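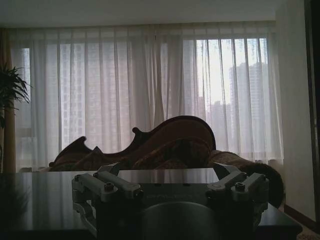 A dark, glossy tabletop in a dim room.

The first thing you notice in Stallamby after sundown is how quickly your eyes give up on color and start looking for shapes. The second thing is the sky, and then you stop noticing anything else for a while!

I came up in August for the meteors and stayed for everything between them. The town has 3,120 residents and, since the streetlights were swapped out, a night as dark as any I've stood under. The new lamps are amber, shielded on top and dimmed after 11 p.m., and from the ridge road the whole place looks like a handful of coals. Above it the Milky Way runs clear down to the hills.

The good viewing spot is Cliltau, a bare hump of rock nine miles out along a gravel road. Go early. Sunset from the top is lovely, and you want at least half an hour for your eyes to adjust (longer if you've been peeking at your phone, which I had). Lie flat on your back with your feet pointing northeast and just let your gaze drift.
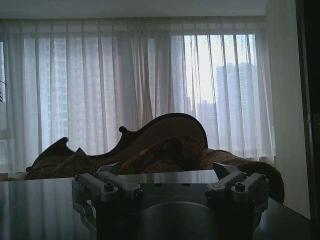
By midnight I had company -- maybe a dozen families with blankets and thermoses, all whispering as if we were in a library. Then a long green streak crossed half the sky and the whispering was over. People whooped. A small kid demanded that it come back.

I kept a tally in a notebook, in pencil, without looking down, and by 3 a.m. it stood at 96, with several marks written right on top of each other. The best stretch came late, when we got around 60 in a single hour.

Vireo, the bakery on the main street, opens at five during meteor week, and the line is full of people with grass on their jackets comparing fireballs. Get the plum bun. Get two, really, and eat the second one on the bench outside while the last planets fade.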